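The Clear Desk Is Oversold
Perla Ayala
March 23, 2021

Every spring my inbox fills up with people who want me to own less. This year it was a course called Vandis, which promises a "silent desk" in 7 days for a fee I won't repeat. I read the free chapter. It says that every object within arm's reach is a decision you have put off, and that a serious person keeps a screen, a keyboard and perhaps a plant.

I'd like to know who these serious people are and where they keep their mail.

The argument for the bare desk always leans on the same claim, that clutter costs you attention. Maybe it does. The Vandis chapter says its author coached 300 clients and that nearly all of them felt calmer afterward. People who have just spent a weekend and a fair amount of money on something usually do feel calmer. I would want to hear from them again in September, when the forms come home from school and the printer is out of toner.

What I have seen, after years of sharing offices and then working in a spare bedroom, is that the stuff doesn't leave. It moves to a drawer. Then I spend part of the morning going through the drawer for the thing I used yesterday. My old manager at Ledesma had the cleanest desk on the floor and borrowed my stapler every day. She was praised for her desk at least once a quarter. I never got a word about the stapler.

There is also the matter of what gets sold to you on the way to owning less. A cable tray, a felt mat, a Druvix box with a lid to hold the smaller boxes. I looked at one set of drawer dividers that cost close to $100. For that I could leave my pens lying down for the rest of my life.

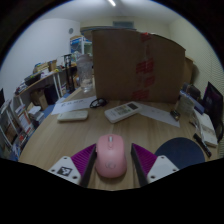 My own test for a work surface is dull: can I reach what I need without standing up? A desk with a pink mouse, a round navy mouse pad, folded glasses and the air conditioner remote on it passes easily. A second remote doesn't bother me, and neither do two sheets of paper lying flat where I can see them. The big cardboard box I'll give to the other side. A box that size takes up real room, and I can't defend it except to say that boxes have a way of staying.

So I'm not claiming mess is good for you. The people who tell me a messy desk means a creative mind are selling something too, usually a book. Crumbs should go. Old coffee cups should go. But glasses belong where you take them off, and a note you wrote to yourself does very little inside a folder.

I unsubscribed from Vandis this morning. They wrote back to offer me a discount.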